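Choosing a gripper before the hardware arrives: an interview with Evaristo Salinas

The Doseo Centre for Assistive Automation has completed the first stage of its gripper comparison, a program intended to guide the purchase of a two-armed mobile robot for household support research. All of the work to date has been carried out in simulation. Evaristo Salinas, who leads the program, met with us in December to discuss the results and the limits he places on them.

The comparison set two parallel-jaw models against each other, identified in the Centre's records as Lonon and Escobar. Each was fitted in turn to both arms of the same simulated robot and run through an identical set of household tasks. The controller and camera settings were held constant.

"We wished to learn one thing at a time," Mr. Salinas said. "If the gripper changes and the controller changes in the same week, you have a number at the end of it and no idea what the number means."

The program scheduled 2,000 trials. Of these, 1,662 were accepted for analysis. The remainder were set aside when a reviewer found that the robot had started from the wrong pose or that the physics engine had reported an unstable contact. Mr. Salinas regards the rejection rate as high and has asked for the start-up routine to be rewritten.

Tasks were grouped into four categories: lifting small objects, opening cupboards, operating door handles, and carrying items from one room to another. The last two proved the most informative. In open space, the two models performed almost identically. Differences emerged where the arms had little room to move.

"A gripper is also an object that has to fit through things," he said. "The published specifications give you the opening width and the holding force. They say very little about how much of the wrist sticks out when the arm is folded, and in a doorway that matters a great deal."

For this reason the team reviewed much of the work from the robot's own viewpoint, with both arms raised ahead of the torso and the kitchen visible beyond the doors.
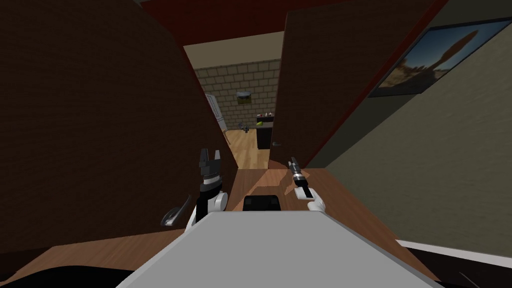 Door handles and narrow passages

The lever handle trials favoured Lonon, whose fingers are slightly longer and could reach behind a lever with less turning of the wrist. Escobar completed the same task but more often required a second approach. On the carrying tasks the order was reversed, and Escobar recorded fewer contacts with door edges and walls.

Clive Bainbridge, who reviewed the contact logs, cautioned against reading too much into the second finding. "Most of the contacts were light," he said. "Some three in every hundred would have concerned me on a physical machine. The others would have left a mark on the paint."

Mr. Bainbridge also noted that the simulated handles turn with the same resistance every time, while those in an older house do not. He has recommended that handle stiffness be varied in the next round.

Next steps

The Centre will not name a preferred model until both have been tested on a physical arm. Bench work is to be conducted at the Veltiver laboratory, beginning with the door handle tasks. Camera placement will be examined separately, as the raised grippers were found to block part of the forward view in several of the carrying trials.

Asked whether he had a favourite, Mr. Salinas declined to say. "I had one at the beginning," he said, "and I have asked the staff not to remind me which it was."

A summary of the trial results is available to partner organisations on written request to the Centre.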